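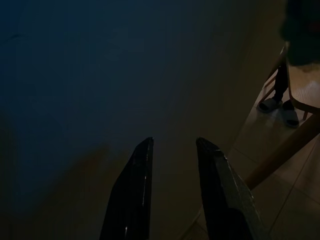 Hook rail (also coat rail, peg rail, in some regions key strip). A strip fixed to a wall, door or panel, carrying a row of hooks for light household things: keys, bags, aprons, dog leads. Known since the days of plain wooden pegs. Found in halls, kitchens, school corridors.

Length varies. Short ones have 2 hooks, long school types up to 14. Fixed with screws or adhesive, the latter for lighter loads only. Makers include Femow and Parisi — the Parisi rail, 37 cm, was sold mostly in Zirbridge hardware stores.

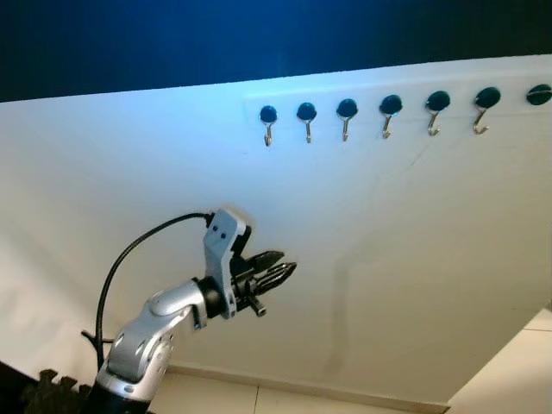
Hooks and knobs

Many rails pair a round knob with a small curved hook underneath. Dark glossy knobs with silver hooks on a white strip are one style. Knob takes hats, hook takes loops and rings. Spacing usualy even. Crowded rails are a nuisance with winter coats — every second hook gets left empty.

See also: Coat stand, Grerix fitting, Shaker peg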